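05/09/2018

Rain until lunch. I spent the first hour of the day on the equipment list and the last hour of it too, so that is what this entry will mostly be.

The position this morning was as follows. Aatos wants the order in before the end of the month, and he wants it on one sheet. In June I gave him four sheets and he read the top one. The money we have is what was left over from the arm budget after Huttunen agreed to take the second arm back, less the carriage, less the cost of the bench we had already had cut to fit it. I have stopped calling it spare money. Every time I call it that, somebody finds a use for it.

The main line is grippers. We have been working with one pair of the hand-held ones and it limits everything. Only one person can record at a time, and when a finger splits we all stop. A second pair is an easy thing to argue for. The question is whether to go to three pairs, and whether to buy them finished from Anby or buy the parts and put them together here as we did with the first. Putting them together cost us less on paper, but I went back through my own diary for June and counted up the evenings, and I would not do it again at that price. The printed fingers were fine. It was the wiring that took the time.

Anby quoted 1418 for a finished pair with the marker blocks fitted. I asked whether that included spare fingers and they said it did not, then wrote again in the afternoon to say it could. I have put that email in the folder and not in my head, having learned that one.

Clonel were cheaper but wanted the whole sum in advance and could not say when they would ship. Their man on the phone was pleasant and answered everything except the date. I rang off and crossed them out, then wrote them back in with a question mark, because Aatos will ask why I have only one quote.

After that I went down to the small room to see how the morning's recording was going and to look at it as a buyer would. It is different when you stand there with a list. I had been thinking of the grippers as the whole of the kit, and they are perhaps half of it. There is the small screen unit on the chest, the leads for it, the charging, and then somewhere to put everything. I wrote down each thing that would need to be doubled if we had a second person working.
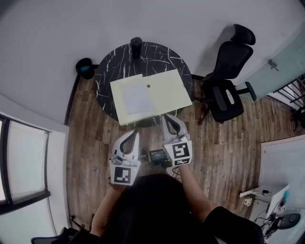
The leads are the item I had left off altogether. They are cheap and it is easy to say we will find some, and then we never do find some. I have put in a full set for each new pair plus one over. I also put in longer ones, as the ones we have are a bit short for anyone taller than me, and most people here are taller than me.

Power is the next one. At present all the charging runs off a single strip on the white top by the door, and the cables hang down behind in a bunch. It does for one pair. With three I would want a second strip on its own socket and some clips to keep the leads off the floor. That is not equipment in the sense Aatos means, but it has to be paid for out of something and I would sooner it was on the sheet than in my expenses.

Then the table. The round one is handsome enough but it came with the room and was never meant for this. The top is dark with white veins all over it and I have wondered since the start whether a plain one would be better for the recordings. I asked about it at dinner time and got two opinions, one that variety in the background is a good thing and one that it makes no odds. Neither of these tells me to spend money, so the table stays. If we get a second station it will need a table of its own, and I have allowed for a plain one from the office catalogue at the low end.

Room is the real trouble and I can't buy that. I paced it out. Two people could work in there if the office chair went out and they agreed not to step back at the same time. Three could not. So if I ask for three pairs then I am asking for the room next door as well, and that is a different conversation with a different person, and probably not one to be had this month.

I went back up and did the sums both ways.

Two more pairs, finished, with spare fingers, leads, a plain table and the power: comes in over, by an amount I could hide if I left out the spares. I don't want to leave out the spares. The splitting always starts at the same place on the curve and we always lose most of a day to it.

One more pair, with the same trimmings: comes in well under, and leaves enough for the storage drives, which I had been told to put on next year's list. The drives are filling faster than was planned. It is almost 3 weeks since I last had a comfortable amount of free space, and I have been moving old recordings about by hand on Friday afternoons to make room. That is my time and does not show up as a cost anywhere, so I have written it on the sheet as a line with no figure beside it. Aatos can ask.

I also priced the other road, which is to put the whole lot towards hiring an arm for the winter and let the grippers wait. Lultum do a monthly rate. It looks reasonable until you reach the insurance and the minimum term. And an arm is no use to us without recordings to train it on, and we are short of recordings precisely for want of grippers. I gave it one line on the sheet, with the price, and wrote "spring?" next to it.

Took the draft to Aatos at four. Aatos Mäkelä is a fair man to bring a budget to, in that he reads it while you are sitting there. He went straight to the cables, as I thought he would, and asked if we really needed one over. I said yes. He asked about Clonel. I told him about the date and he said to ring once more and put in writing that we had. He liked the drives being in. He did not like the line with no figure and said either cost it or take it off, so I am going to cost it.

On the number of pairs he would not be drawn. He said to bring him the version with one and the version with two on the same sheet, side by side, and he would sleep on it. I said that made it a sheet and a half. He said to use smaller type.

So tomorrow: ring Clonel. Ask Anby in plain words whether the spare fingers are in the 1418 or on top of it, and whether there is anything off for two pairs ordered together. Measure the wall by the socket properly, with a tape. Ask about the warranty on the chest unit, as I have nothing at all on that and it is the part I would be least able to mend.

Home just after six. Leftover soup. The back gutter is dripping again and I suppose that will want a quote too.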